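Judier Hand Faults: Frequently Asked Questions

Kept up by Karla Figueroa for everyone at Borelmont who works near the folding cell. Last revised 18 May 2018. If your question is missing, write it on the sheet by the door, legibly this time.

What went wrong in January?

The hand closed on a cloth, was told to open, and stayed closed. The arm then carried out the rest of its program as though it had let go. It traveled to the next pickup point with the cloth still in its grip, tried to pick up a second one, and stopped when the force limit tripped. The log for this period reads "release OK" throughout. The log was in excellent spirits.

Was anyone hurt?

No. Evaristo Espinoza had his sleeve close to the fingers when the arm moved off, and he would like it known that he was behind the yellow tape. He was behind most of the yellow tape.

So why didn't it let go?

Lint. Cloth sheds, the fibers get into the finger joints, and the linkage that should swing back stops short. The motor had done its part, and the controller measures the motor. It has no opinion on where the fingertip ended up.

We found the wad in the second joint when we took the housing off. It was the size of a pea and had been there long enough to become felt.

Doesn't the sleeve keep the lint out?

The sleeve keeps lint out of the part it covers. The finger joints are outside it and have slots in their housings. We asked Clisovetti, who sold us the cell, whether the slots could be closed. They replied that the slots are there for a purpose and attached a brochure.

Which cloths are the worst?

Anything brushed or fuzzy. Smooth cotton gives very little trouble. The teal ones are lovely to touch and we've gone off them.

What should I look at before a run?

The joints first, with the fingers hanging open and the arm parked. Then the carpet, particularly up against the foot of anything that stands on it, where fibers collect. After that, one slow grasp, watching the fold under the fingertip.
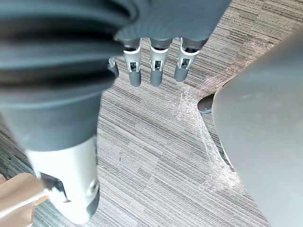
Fingers down over the carpet, then the grasp on the teal cloth.
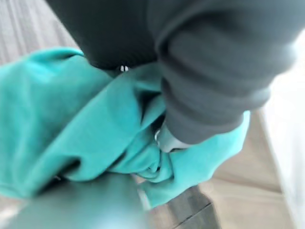
Brisa Cárdenas objects to the order of those checks. She would do the slow grasp first, she writes, before anyone has touched a joint, because cleaning hides the fault you were hoping to catch. On her shifts the hand gets one close and one open exactly as the last crew left it, and only then does the brush come out. She adds that she has asked for this to be changed before and would be happy to ask a third time.

Fine. As of this revision, the slow grasp comes first. The rest stays as it was.

How often do the joints get cleaned?

Every 500 cycles, or at the end of the shift if you get there sooner. The manual asks for less. The manual was evidently written in a room with no towels in it.

Use the soft brush, then the hand vacuum. Compressed air is out. It moves the lint from where you can see it to where you can't, and it gives you the pleasant feeling of having cleaned something.

The fingers are stuck shut on a cloth. Can I just pull it free?

Please don't. Hit the stop, wait for the amber light to go out, and use the release key on the side of the cabinet. If the fingers still won't open, leave the cloth where it is and call Yatziri Gallegos. A torn cloth costs us very little. A bent linkage kept us down for 14 days, most of which the replacement spent sitting in customs.

Never reset the fault with your other hand in the work area. The reset makes the hand try to open, and sometimes it tries by closing a little first.

The screen says "release OK." Can I believe it?

You can believe that the motor turned. There is now a second check: after each release the arm lifts and holds still for two seconds, and if the load reading hasn't dropped, it stops and beeps. Yes, the pause slows the cycle. Yes, the beep is that loud on purpose.

It beeps with nothing in the hand.

Then the load reading has drifted and needs zeroing. Menu, Service, Zero, with the fingers open. If it drifts again on the same shift, write it in the book and leave the check switched on. We know where the switch is too, and we can see who used it.

Is the Najafi cell affected?

It has the same fingers and an older controller, so assume it is. The load check hasn't been installed there yet. Until it has been, someone stands at the stop button for the whole run, and that person doesn't also answer the phone.

Who signs off after a jam?

Yatziri, or Crisóforo Ponce if she's out. The form is in the drawer under the printer. The box marked "cause" needs more in it than "robot."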